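October 2022, finishing notes

Dust nibs again. Third coat on the Gunn shelves went on fine, flat as anything when I left, and now there's grit all along the front edges. You feel it before you see it. Sent Fraser's hand along one with his eyes shut and he stopped at the same spots I did.

Stuff ruled out so far:
Varnish. Strained a fresh tin through a paint filter, clean. Old tin also clean apart from a bit of skin.
Brushes. Used the new one on the Prudwood offcuts, same grit.
Sanding dust left in the pores. Possible on the ash, no way on the Prudwood, it has no pores to speak of.

So it's coming from the air or from wiping down. My money is on wiping down. Spyros says air. He wants to wet the floor before each coat like his old shop did. Fine, doesn't cost anything, but it's a concrete floor with the drain at the wrong end and I'm the one who slips.

Ran Védís's particle counter overnight by the drying rack. It logs counts for the bigger dust only. 3,001 with the extractor off, 3,771 with it on. So the extractor is making it worse?? Alistair thinks it's pulling from under the roller door, where the yard gravel is. Taped the gap. Haven't rerun it yet. Don't read too much into one night each.

Wipe test. Plan is Vatden panels, 200 mm square, sanded together, same grit, same day. One wiped with an old cotton tee, one with a tack rag, one with a blue fluffy cloth, one just vacuumed. One coat each, leave 45 minutes under a box lid, then look with the torch held low. Scuff and repeat tommorow if it's a draw.

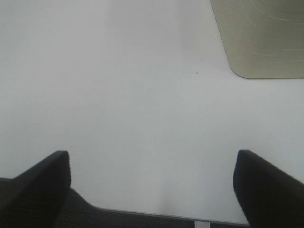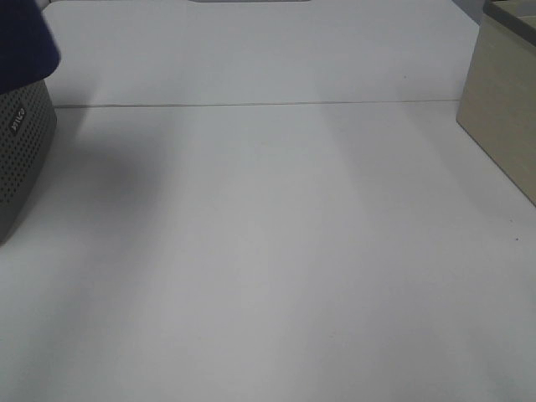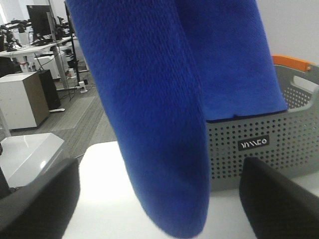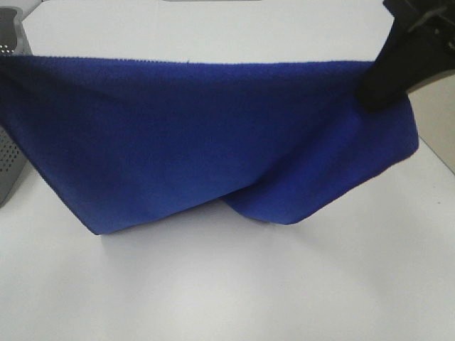 White table. Last two show blue cloth, gray basket is in the third.

Results, first go:
Tee: bad. Long fibers, could pick one out with tweezers.
Tack rag: best looking, but a faint smear near one corner where I leaned on it. Wax coming off the rag probably. Would it stop the next coat sticking? Ask Emport, they sold us the rags.
Blue cloth: better than I expected. Two or three specks, no fibers I could find. Blue would show up, so I trust that one.
Vacuum only: gritty in the corners, clean in the middle. Brush head doesn't reach the edge properly.

Thinking vacuum then blue cloth, slightly damp, then leave it well alone. Fiona does hers with the cloth folded in four and turns to a new face every pass. Will copy that. Also no fabric softener when they get washed, she was firm on this, it leaves something behind that gives you fisheyes. Sign needed by the washer.

Gunn shelves: don't strip. Let them harden, knock back with gray pad, one thin coat. Fronts last. Keep the roller door shut while it's wet, this means you Fraser.

To do
- rerun counter w/ tape on, extractor on then off
- move rack away from the door, if the long boards will still turn
- ring Emport re wax, and ask if the filters come in a finer mesh
- Alistair to look at extractor bag, might just be full
- label the test panels on the BACK, I wrote on the front of one and had to gues which was which untill I found the smear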